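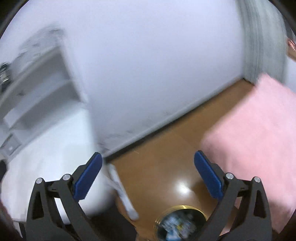

Renting Somebody Else's Grip

A tidy desk is a hard subject for a robot company. The robot must first learn how a sleeve behaves when it is lifted, and how a sock lies when it falls on its side, and for this it needs many hours of people doing the same boring thing with the right kind of hand. Most small teams do not have these hours. Clirnham, a young firm from Skadstead, wants to sell them.

The service is called Dirnau. The customer receives a case with hand-held grippers, a charger, a printed guide and an account for the upload. A person holds the grippers by their handles and does housework with them in a normal room, while a camera on the tool records how the fingers move and what they touch. When the work is done, the recordings go to Clirnham, where they are checked, cut into single tasks and returned as a data set. The firm promises this return in 48 hours. I used the case for 3 evenings in August, and I will say at once that I enjoyed it more than I expected and that my wrists enjoyed it less.

The fingers are the best part of the product. They are black linkages which fold inward when you squeeze, with a blue pad on the inner side of each one. The pads have fine ridges, and these ridges matter very much with cloth. On my first evening I tried to pick up a cotton shirt by one layer only, and I always took two or three layers together. Then I read the guide, which advises to close the fingers slowly and to let the ridges pull the fabric up into a small fold before you squeeze fully. After this it went well with almost everything, except a silk scarf, which I finally moved by hand.

"People squeeze too hard in the beginning," says Lena Jasińska, who is responsible for training at Clirnham. "They have the feeling that the tool is weak. It is not weak, they are only impatient."

Working with both hands is more difficult. The fingers are long and wide when they are open, and on a small surface the two tools come into conflict if you are not careful. The guide has a whole page about it, with the recommendation to decide before the start which side each hand will serve. I would add that you should clear the floor. When you turn quickly you look at the thing you want to take, and the rest of the room becomes a blur, for you as well as for the camera.

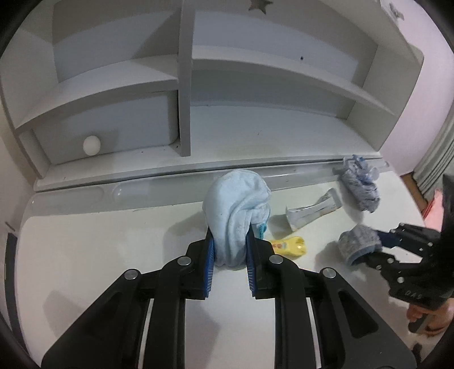 Light blue cloth between the blue pads of one gripper, with a second gripper holding a fuzzy gray item at the right.

The recordings themselves are of good quality when the movement is calm. The view is very wide, so that a straight shelf appears bent, and it took me some time to accept this. Jalen Holloway, an engineer who bought the service for his team last winter, told me that he prefers the wide view. He wants to see the other hand, the edge of the desk and the place where the object will go, all together. His complaint is about speed. "If the operator rushes, I get pictures of nothing," he says. "I pay for that hour also."

Clirnham has an answer to this, but it costs extra. In the basic plan a program marks the blurred parts and you must decide yourself what to delete. In the larger plan a person watches the material and writes you a short report. I tried both. The program removed some parts which I found quite usable, and it kept one where I was only scratching my ear with a gripper in front of my face. The human report was clear and a little severe, and it improved my second evening a lot.

Some smaller remarks. The handles are made for a larger hand than mine, and there is only one size. The case closes badly if the charger is not placed exactly in its hollow. The upload worked without trouble, but it started again from zero when my connection was interrupted, and I hope this will be corrected soon.

The minimum rental is 2 weeks, with up to 4 operators on one account. For a laboratory with its own tools and its own students, I see no strong reason to order. A small team that needs recordings of real rooms before the end of the season should ask for a trial case, and should ask for the human report with it.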